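Wurkiver Table Rules - data card and good practice notes
Version 2, Mar 24, 2020

Welcome, and thank you for reading this before you download anything! Wurkiver holds 469 episodes of two-arm food handling, gathered at the Sinmont lab under the rules we first wrote for the Katona project. We've kept those rules short so people will follow them.
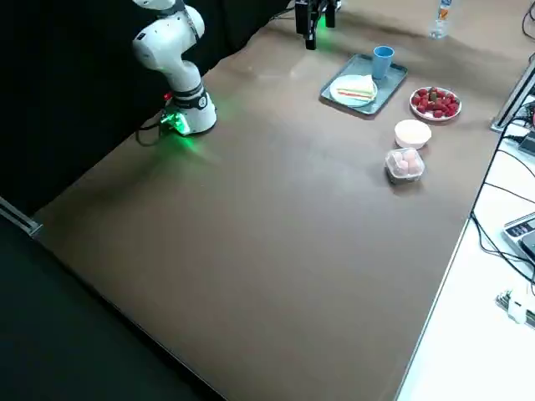
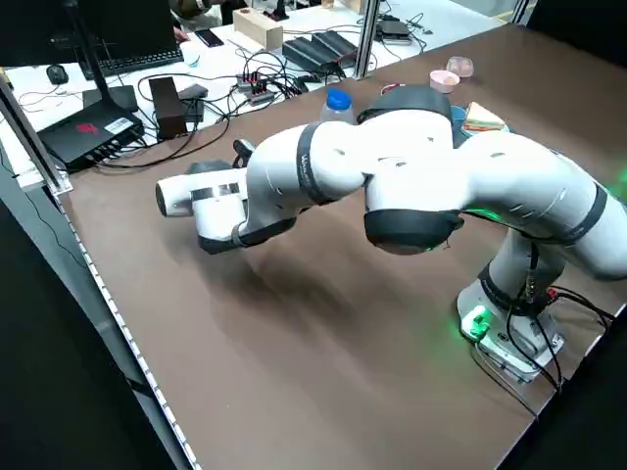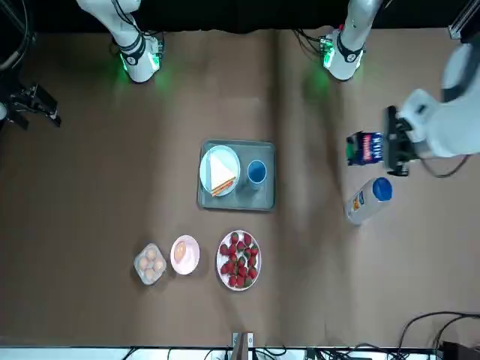
Our first rule covers the start of an episode - everything the task calls for goes on the table before either arm is enabled, and hands stay out from then on. Name items by what they are, plainly. The egg on the small pink plate and the four in the clear carton beside it are all "egg" in the labels, and the plate or carton goes in the location field. Please don't invent new item names, however tempting it gets.

Speed is capped at 40 percent for new operators, and the cap comes off after 84 logged episodes. If an item falls, stop both arms, write it down and keep the episode - we want those too.

Splits follow the Pundley layout. Corrections are very welcome in the issue tracker.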